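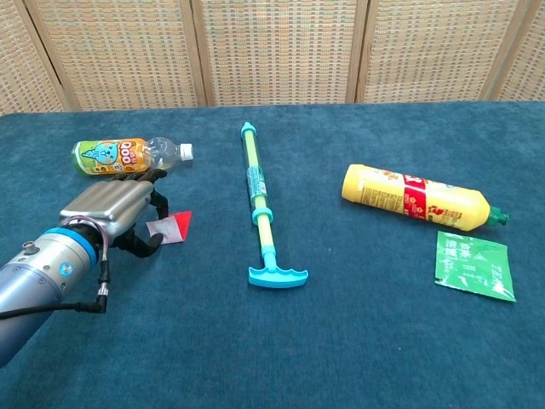 What does the dexterous hand group work on between now and the March demo?
Grasp selection, mostly. The arm can already reach any point we care about, so the remaining weeks go to choosing how the fingers close once it gets there, and to logging every attempt in a form the rest of the club can use.

The rest of this item covers the current state of the work, the test procedure, and what we need from members.

Background

The group formed last fall when the club split its manipulation team in two. One half stayed with the Baxter and its parallel grippers, and continues to run the block sorting task. The other half, led by Jessie Matheson, took on multi-fingered grasping. The two halves share a bench schedule, a parts cabinet and a log format. They do not share control code, and after two attempts at merging it we have stopped trying.

The project name is Drendeo. It refers to the software only: the grasp planner, the logger and the small interface used to label attempts. Please do not use it for the arm in bug reports. Three reports last month said "Drendeo is not moving" and each one meant something different.

The task

For the March demo, the hand must pick up a single household item from a cluttered tabletop, lift it clear of the surface, hold it for 4 seconds, and put it down without knocking over or dragging anything else. The item is named by a member of the audience from those on the table. The operator may enter the name but may not touch the arm controls after that.

The item set is drawn from ordinary shopping and toys. Drink bottles, squeeze bottles, a toy water pump, sachets and small paper packets are all in use. Bottles on their sides are a fair test of a wrap grasp, in which the fingers close over the body and the thumb comes up from the opposite side. The water pump is harder. It has a long barrel, a collar and a wide handle, and the planner tends to treat the handle as the graspable part no matter where the weight is. Jessie MacAulay is rewriting the scoring step so that a grasp far from the estimated center of mass is penalized before the planner ranks its candidates.

Flat items remain the worst case. A sachet lying on cloth offers almost no edge for a fingertip. The current approach slides one finger along the surface toward the thumb until the material buckles, then pinches the fold. On a hard surface this fails because the fingertip slips. On fabric it fails because the fingertip drags the fabric too. We have been running flat items on fabric anyway, with a lower contact force, and the results are better than on bare tabletop.

Results so far

The logger held 400 labeled attempts when the last software version was frozen. Of the attempts on flat items, 29 met the full lift and hold condition. That number is low but it is the first time the count has been above zero for a frozen version, and it gives us a baseline to compare against.

The failures fall into a few groups. In the most common one, the fingers close correctly but the thumb arrives late, and the object rolls out of the palm side before it is trapped. This is a timing problem in the closing sequence and should be fixable in software. In the next, the planner picks a reasonable grasp but the approach path brushes a neighboring item. Path clearance is currently computed for the forearm and wrist as simple cylinders, with no allowance for the cables. A cable loop has enough reach to tip a light item, so the model will get a larger radius at the wrist. The last group is labeling error. Some attempts marked as failures were good lifts that the operator stopped early.

Test procedure

All attempts now follow the same sequence. Older notes on the club drive should be ignored.

Place the items by hand with space for a finger between neighbors. Do not line them up. Vary the angle of the long items from one run to the next.

Start the logger before enabling the arm. If the logger is started second, the joint offsets are missing from the file and the attempt cannot be used.

Enter the item name. Wait for the planner to report a candidate. If it reports none within 60 seconds, log the attempt as "no plan" and move on. Do not nudge the item to help it.

Keep hands away from the table until the arm reports idle. The stop button stays with the second operator, and there must be a second operator.

Label the attempt before starting the next one. Labels entered at the end of an evening from memory have been the main source of bad data.

Hardware notes

Check the cable connector at the arm before each session. A partly seated connector shows up as noise in the finger position readings and looks a lot like a software fault. We lost two evenings to this in the winter.

Replacement fingertip pads are on order from Brelholm. Until they arrive, do not run items with sharp seams or metal edges. The thumb pad is the one that wears fastest, and there is no spare.

Primetura has agreed to extend the simulator license through the end of the school year. The license covers the lab machines only. Members who want to run the planner at home can use the recorded logs in playback mode, which needs no license and is enough for work on grasp scoring.

What we need

Two more members to act as second operators. No programming is required, but you will need to complete the bench safety sheet first and have it signed by either Jessie.

One person comfortable with collision geometry, to take over the wrist and cable model.

Empty bottles and packaging in unusual shapes. Rinse bottles and put the caps back on. Leave them in the bin beside the parts cabinet, not on the bench. Glass will not be accepted.

Bench time for the group starts at 6:30 p.m. The arm is powered down at 9:00 whether or not a run is finished, so start the last attempt with that in mind. Questions about the planner go to MacAulay. Questions about scheduling and the demo go to Matheson.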